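Skadent showroom, Teresside: notes from the December open day

The Skadent building opens to trade and public visitors once a year. I went for the upholstery and left with more notes on the tables. Entry is through the loading side. The room sets are on the upper floor, reached by a goods lift and a corridor of finish samples under 13 lamps, all of the same color temperature.

The firm works mostly with dark veneers supplied by Danzer. The polishing room was open in the morning only. Finish is applied in coats, sanded between, and the last coat is left alone for 4 days before it is rubbed out. The line sheet on the wall gave a batch of 203 tops for the quarter. A second sheet listed the grain filler, a product called Porusum, with the cure times penciled in beside it.

Room set 1524 is furnished as a sitting room: carved settee, damask cushions, long curtains, carpet, and a coffee table in a high-gloss dark finish with a lower shelf. I spent most of the afternoon there. The gold trim on the table apron is thin and runs the width of the front. The emblem sits at its center, small enough to miss from the doorway.
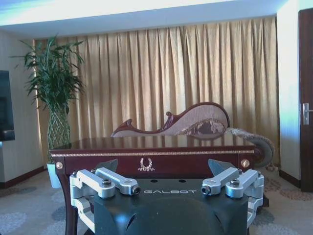
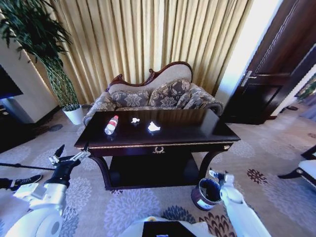
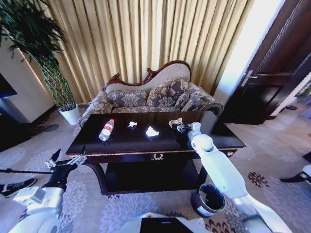 Bottle at the left of the top, one tissue being lifted at the far right corner: 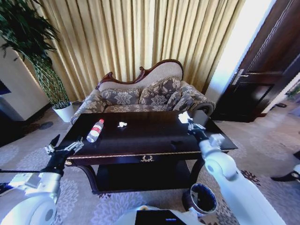
Does a high-gloss top need a different cleaning routine from a satin one?

The routine is the same, but the order matters more. Clear loose items and paper by lifting them, dust with a dry microfiber cloth, then wipe with a second cloth that is barely damp and dry the surface at once. Dragging anything across gloss leaves fine scratches that a satin finish would hide. Skadent advises against silicone sprays on either finish, as they interfere with later repairs.

The settee frame is finished to a lower sheen than the table, and the two are sold separately. Fabric for the seat and arms can be ordered by the yard. The sample book in the corridor has the damask in gray and in two greens.

Parking at Teresside is on the river side of the building. The price list is handed out at the desk on the way out, and orders placed at the open day go into the next finishing batch. The polishing room closes at noon, so it should be visited first.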